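Garment Sorting and Folding: Frequently Asked Questions

Applies to the wash, sort and fold service at our Zavorport counter. 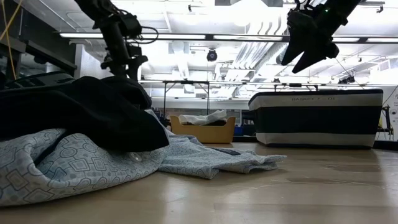
Before you hand over your clothes

Do I need to sort my clothes before I bring them in?

No. Mixed loads are accepted and sorted on the table. Dark and pale garments are separated at this stage, before anything is washed. If you prefer to sort at home, use separate bags and tell the counter which is which. Bags that are not marked will be opened and sorted again.

How are garments sorted?

By colour first, then by weight of cloth. A pale blue shirt with a printed pattern goes with light colours, even where the outlines of the print are darker. Thick black garments are washed with other darks of similar weight. Heavy and light items are kept apart in the drum where the size of the order allows. A very small order may be washed as one dark and one light load regardless of weight.

Should I empty the pockets?

Yes. Pockets are checked during sorting, but the check is done by hand and is not guaranteed. Coins and keys are returned in an envelope with the order. Paper items are returned if found dry.

Should shirts be buttoned or unbuttoned?

Unbuttoned, including the cuffs and the collar points on button-down styles. Washing a buttoned shirt puts strain on the thread at each buttonhole. Zips are the opposite case and should be closed, as open teeth catch on knitted fabric.

Can I leave garments inside out?

Yes. Printed shirts and dark clothes are turned inside out for washing in any case. They are turned the right way before folding unless the order slip says otherwise.

Washing and drying

What temperature is used?

The care label decides. Where a label is missing or unreadable, the garment is washed cool and dried flat or on a hanger. We do not guess upwards. A label patch on the outside of a garment is normally a maker's mark and carries no washing instructions; the care label is usually in the side seam or at the back of the neck.

Will a dark garment stain a pale one if they are left in the same heap?

Not when both are dry. Dye transfer needs moisture, and the risk rises with heat and time. Dry clothes may be piled together in any order. Damp clothes should be separated as soon as possible, and this applies in the bag as well as on the table. If your order includes anything damp, say so at the counter and it will be taken first.

Do printed patterns fade?

Some do. Woven patterns hold their colour better than surface prints. Turning the shirt inside out reduces abrasion on the face of the cloth. Strong sunlight on a washing line will fade a pale blue ground unevenly over a season, most visibly across the shoulders.

Which detergent do you use?

Groltex liquid for darks and colours, Groltex powder for whites. An unscented liquid can be requested on the order slip. Fabric softener is not used unless requested, and is never used on towels.

Folding

How are shirts folded?

Flat, face down, on the table:

1. Fasten the top button, the bottom button and one in the middle.
2. Lay the shirt face down and smooth the back from the collar to the hem.
3. Fold one side in to the middle of the back, then lay the sleeve straight down along the fold.
4. Repeat for the other side.
5. Turn up the tail, then fold the body up to just below the collar.
6. Turn the shirt over and square the edges.

Buttons should not be pulled to straighten the front. Hold the placket at the top and the bottom and draw it taut — this moves the cloth without loading the thread.

How are thick garments folded?

In fewer folds. A heavy top is folded once lengthways, sleeves are laid across the body, and the whole is folded in half. Further folds make a bulky edge that springs open in the stack. Thick items go at the bottom of the parcel and shirts on top.

How many items go in one stack?

A stack holds up to 8 shirts, or 2 thick garments with shirts above them. Taller stacks lean and crease the lower collars.

Why is a table preferred to a bed or sofa?

A firm surface lets the cloth be smoothed in one pass. On a soft surface the fabric sinks and the fold line wanders. A wooden table is suitable provided the top is clean, dry and free of splinters. Newly oiled or waxed wood should be covered with a clean sheet, as the finish can mark pale cotton.

Can a crumpled shirt be folded without ironing?

Yes, if the creases are shallow. Shake it from the shoulders, lay it flat and smooth outwards from the centre. Deep creases need steam. Ironing is charged per item and must be ticked on the order slip. Omach hand steamers are used for light creasing and a pressing table for everything else.

What happens if a button is loose?

It is noted on the slip and the garment is washed in a mesh bag. Clear buttons are replaced from stock where the size matches. Coloured or branded buttons are not replaced unless you supply one.

Collection and storage

When can I collect?

Orders handed in before 8 in the morning are ready by 7 in the evening. Orders with ironing are ready the following evening.

Are orders returned on hangers?

Folded orders are returned in paper. Hangers are available for shirts on request. We use the Nørgaard wide-shoulder pattern, and returned hangers are credited against the next order.

How should folded shirts be stored at home?

In a drawer or on a shelf, with the folded edge facing outwards. Remove the paper once home. Clothes stored over winter should be refolded on different lines in April, or a faint mark may remain along the old crease.

What if an item is missing?

Check inside the sleeves and legs of larger garments first — socks and small items collect there. Then bring the order slip to the counter. Unclaimed items are kept on the shelf behind the desk and can be looked through during opening hours.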